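# Breaker trips only when the power strip in the back room is switched on – strip or wiring?

Posted by Kenza Benjelloun, March 29, 2020
Tags: electrical, circuit-breakers, gfci, diagnosis

I have a 15 A circuit feeding a back room and one outside receptacle. House is 1978, copper wiring, grounded throughout as far as I can tell. The panel is a Zaltenik with a combination AFCI breaker on this circuit, installed when the panel was replaced last July.

Symptoms:

- Breaker holds indefinitely with nothing plugged in.
- Breaker holds with a 400 W heater plugged directly into the wall.
- Breaker trips when a power strip is plugged into the same receptacle and the strip's load is turned on. Sometimes immediately, sometimes after several minutes.
- The load on the strip is small. At the time of the last trip it was a lamp and a laptop charger.

I have tried two receptacles on the circuit with the same result. I have not opened any boxes. The breaker has no diagnostic LED, so I can't tell whether it is tripping on overcurrent or on arc detection.

Questions: is it reasonable to blame the strip, given that it works on another circuit with a plain breaker? And is there a way to separate the strip from the load without buying test equipment? I own a cheap multimeter and a plug-in receptacle tester. The tester shows correct wiring at both receptacles.

## Answer 1 – Réjean Thibodeau (accepted)

Overcurrent is out. A lamp and a charger will not come near 15 A, and your heater draws 3.3 A at 120 V without trouble. A dead short in the strip would trip the plain breaker too. What remains is arc detection, ground fault detection (some AFCI breakers include a limited form of it), or a defective breaker.

The fact that the strip works on a plain breaker tells you very little. A standard thermal-magnetic breaker ignores a loose contact arcing at half an amp. An AFCI is built to notice it.

Change one item at a time. The usual mistake is to swap the strip and the load together and then not know which one mattered.

1. Plug the lamp directly into the wall. Leave it for an hour.
2. Same with the charger, alone.
3. Both directly into the two halves of the receptacle.
4. Strip plugged in and switched on, with no load.
5. Strip with one resistive load. A plain incandescent bulb is the best choice here, as it has no electronics to confuse the breaker. If all you have is an LED bulb, use it, but keep in mind that the driver inside makes some noise of its own.
6. Move that same load to each position on the strip in turn.
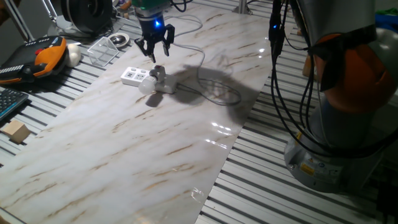
If step 4 trips, suspect the strip's surge components or leakage to ground. Many strips have MOVs between line, neutral and ground, and aged MOVs leak. If step 4 holds and step 5 trips only in certain positions, the contacts in those positions are worn. If step 5 holds everywhere and the trip returns when the charger goes back on, the charger is the cause and the strip was a bystander.

For step 6, a gentle side load on the plug is informative. Watch the lamp. Any flicker when the plug is nudged means a poor contact and the strip should be discarded. Do not open it and bend the contacts. They are stamped pieces that have lost their spring temper from heat, and bending does not restore it.

With the multimeter: unplug the strip, remove every load, set the switch to on, and measure resistance from line to ground and from neutral to ground. Both should read open. A reading of a few hundred kilohms is a reason to throw it out. An open reading does not clear the MOVs, because the meter tests at a volt or two and they only conduct at much higher voltage.

Also check how the strip's own plug fits in the wall. A 1978 receptacle that lets the plug sag will arc by itself under any load with a heavy cord hanging from it. The heater may have passed because its plug sat better. If the receptacles are original, replace them regardless of what the other tests show. They cost very little.

> **Kenza Benjelloun:** Steps 1 to 3 hold. Step 4 holds for an hour. Step 5 trips in the two positions farthest from the cord and nowhere else. Line to ground reads open.

> **Réjean Thibodeau:** Worn contacts, then. Discard the strip. I would still change the receptacles.

> **Kenza Benjelloun:** Replaced the strip and both receptacles. One of them was backstabbed and the neutral came out with almost no pull. No trips so far.

> **Réjean Thibodeau:** That neutral would have been your next problem. Look at the rest of the circuit for the same thing, including the outside one.

## Answer 2 – Demetrio Vallejo

Replace the breaker. I had a Zaltenik AFCI that tripped on a vacuum cleaner and on nothing else, and a new one fixed it. The early ones are known for it.

> **Magdy Saber:** Known to whom? A universal motor with brushes is the classic nuisance trip and has little in common with a lamp on a strip. A breaker swap before any isolation test is guesswork, and it puts the asker inside the panel.

> **Demetrio Vallejo:** It worked for me.

## Answer 3 – Ismail Abdelaziz

The accepted answer covers the diagnosis. A few points on the replacement strip, which people tend to get wrong.

**Conductor size.** Look for 14 AWG printed on the cord jacket. Plenty of strips are sold with 16 AWG, which is fine for a charger and marginal for a heater. No strip should be feeding a heater anyway. I see that the question mentions one plugged into the wall, and it should stay there.

**Joule rating.** Only matters if you want surge protection. Nothing below 400 J is worth paying extra for. Large figures such as 3,000 J are common on the better units, but the rating is consumed over time and the indicator light on most strips only shows total failure.

**Daisy chaining.** Don't. Two strips in series double the number of contacts in the path, and an AFCI sees every one of them.

**Listing mark.** It should be on the body of the strip itself. A mark printed only on the carton means nothing.

I have used Henora strips in a workshop for years with no contact trouble. I had a Chraibi that went loose within months, though that is a sample of one.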